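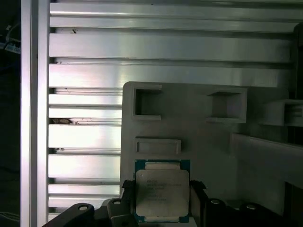 Wornow Building, Second Floor Server Room
Monthly Room Check, December
Done Friday, 7:40 a.m. to 9:15 a.m.

Doors and access
Main door closes and latches: OK
Badge reader: OK
Rear door: FAIL. Closer arm is loose and the door stops an inch short of the frame. Same comment last month. Work order is open with Hukon.
Exit path clear: OK after two flattened boxes were moved to recycling.

Fire protection
Extinguisher, main door: OK. Gauge in green, tag current.
Extinguisher, rear door: tag is missing. Gauge in green. Ask Hukon for a new tag or swap the unit.
Smoke detectors, 4: all lights showing normal.
Ceiling tiles: one cracked over rack row B. Replace.

Power
UPS load: 900 watts. Fine for this unit.
UPS battery: 95 percent. Self-test passed.
Power strips plugged into other power strips: none found.
Panel clearance: FAIL, then fixed. A cart was parked in front of the panel. Floor tape is worn off on the left side and needs to be put down again.

Cooling
Unit 1: OK. Filter changed.
Unit 2: runs, but there is a rattle at startup. Pleser is coming out to look at the fan. Do not reset it before they get here.
Unit 2 hour meter: 1,657
Drain pan and floor under it: dry.

Workbench and spares
Grounding mat and wrist straps: mat OK. One strap failed the tester and was thrown out. Order two.
Spare parts in antistatic bags and labeled: mostly. Several memory sticks have no label. Test or discard.
Food or drink: one coffee cup. Removed.

Housekeeping
Floor tiles flat: OK, except the one by the Avcı cabinet, which rocks when you step on the corner.
Emergency phone list: out of date. Pleser's night number has changed.

Carry over to next month: rear door closer, extinguisher tag, floor tape, Unit 2 fan.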